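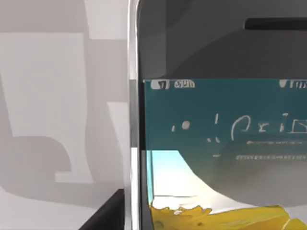
Simulated handset, close in. Silver side edge, dark top bezel, screen on.

1/ Notes on the phone inspection line at Penry, four months after the switch. I write the simulation side. Moushumi Sarkar runs the floor and has corrected two of these posts already.

2/ Before: every returned handset went past a person twice, once for the housing and once for the display. Volume is 3000 units a week. Volume has not changed.

3/ Now the Larnov cell does the first pass. It grades the housing and passes or holds the unit. Held units go to a bench with a person at it.

4/ The classifier was trained mostly on rendered phones. Polished metal is the hard part. A highlight running down a side edge and a long scratch look similar at low resolution. The curved reflection on a dark bezel is the next worst.

5/ In July the cell held 1353 units. Of those, 156 had nothing wrong with them. Most of the 156 were reflections read as scratches.

6/ What that does to the bench: the inspectors used to see mostly good phones. Now they see mostly doubtful ones. Each takes longer. The old hourly target made no sense and Moushumi had it removed in week three.

7/ Rotation changed too. Two hours on held units, then a swap to packing or rework. People reported eye strain at four hours. Under the old mix they did not.

8/ Inspectors can now overrule a hold with one key and a reason code. "Glare" is the most used code. Those units come back to me and I adjust the lighting in the renders.

9/ Nine people on the line before, nine now. Two moved to rework at the same grade. The Colden site is asking for the same cell and I have sent them the hold figures first.

10/ Next: 161 new lighting setups, then a retrain.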